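Sep 14, 2024

Moving the Brustitwood sheets off macros, continued.
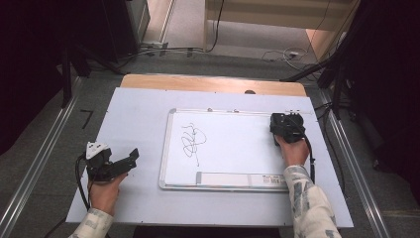 Morning

Started at the order workbook again. It has 11 modules and most of them were written by me, so there is no one else to complain about. The biggest is the one that pulls the daily export into the Orders sheet, cleans up the customer codes and then fills the lookup columns. It runs to 1,867 lines. I remember it as a short thing. It was a short thing in March, before we added the returns, the second price list and the special case for Lambert, who send their codes with a trailing space and a lowercase letter at the end.

I had planned to rewrite it in one go. After an hour of reading I dropped that. The module does four jobs and they share variables declared at the top, so a change in one place shows up somewhere else. I spent the rest of the morning moving those variables down into the procedures that use them. Each time I moved one, I compiled, ran the import on the test copy and compared the output with last week's saved sheet. Slow, but I could stop at any point and still have a workbook that runs.

Two of the variables were never used by anything. One was called tmp2. There was no tmp1.

The compile check only helps if Option Explicit is on, and it was missing from three modules. I added it and got a string of undeclared names, mostly loop counters. One was a typo: lastRwo in place of lastRow. It had been sitting in the returns routine, evaluating to empty, and the loop under it never ran. So the returns have not been cleaned by the macro at all. Someone in the office must have been fixing them by hand, or the codes have been fine by luck. I need to ask before I correct it, in case the fix now does the work twice.

Lunch

Sandwich at the desk. Read through the release notes for Julasix, the add-in we use for version history on the sheets. The new release can export each module as a text file when the workbook is saved. I have wanted this for a long time. At the moment my history is a folder of copies with names like Orders_new_fixed_b, and I can't say what the difference is between b and c.

Installed it on the laptop only. The desktop is still on the old version and I want to leave that alone until month end is through.

Afternoon

The speed problem. The import takes long enough that people click the button again, and then it runs twice and the second run appends everything below the first. Today's test file had 3,102 rows. I put a timer around each stage and wrote the results to the Immediate window. Reading the file is quick. Cleaning the codes is where nearly all the time goes, and the reason is plain once you look at it: the loop reads a cell, changes it and writes it back, one row at a time, with calculation left on automatic. Every write sets off the lookups on the summary sheet.

I changed it to read the whole column into an array, clean the array and write it back in one step. I also turned calculation to manual at the start and back at the end. The first try went wrong, as I had declared the array as String and the range needs a Variant. After that it ran, and the wait is now short enough that I didn't reach for the phone.

Then I made a mistake worth writing down. I stopped the macro halfway through with the debugger to look at a value, pressed Reset, and went on working in the sheet. Calculation was still on manual. I spent a good while wondering why a total did not change when I edited the cells feeding it. So the routine now has an error handler that puts the setting back, and there is a small macro on its own button that does the same. The handler doesn't help with Reset. The button does, if I remember it is there.

For the double click I did the simple thing. The macro checks the file name against a list on a hidden sheet and stops with a message if that file has been imported before. The message gives the time of the first import. I first wrote it as a yes/no box and then took the choice away — people press Yes.

Ran the whole thing against the Lambert file at the end. The trailing space is handled, the lowercase letter is handled, and there was a new one: a nonbreaking space in the middle of a code. Trim does not touch it. Replace with ChrW(160) does. The lookups had been failing on those rows and returning zero, which looks like a price if you aren't paying attention. I changed the lookup to leave the cell blank and color the row.

Evening

Looked at whether the report part could go over to Jalto, which would mean dropping the print macros. It reads the tables directly and the layout is easier to change. The plan we have stops at 2,000 rows per table, though, and the order sheet is past that already. I could feed it one month at a time. I don't want to decide this tonight.

Left to do:

Ask about the returns before fixing lastRwo.
Split the import module into separate ones.
Put the password prompt back on the admin sheet, which I took off for testing.
Delete the old copies once the text exports have run for a couple of weeks.
Find out what the module called Module7 is for. It has one procedure, it is not called from any button I can find, and it changes the default printer.

Saved everything, closed the laptop at ten.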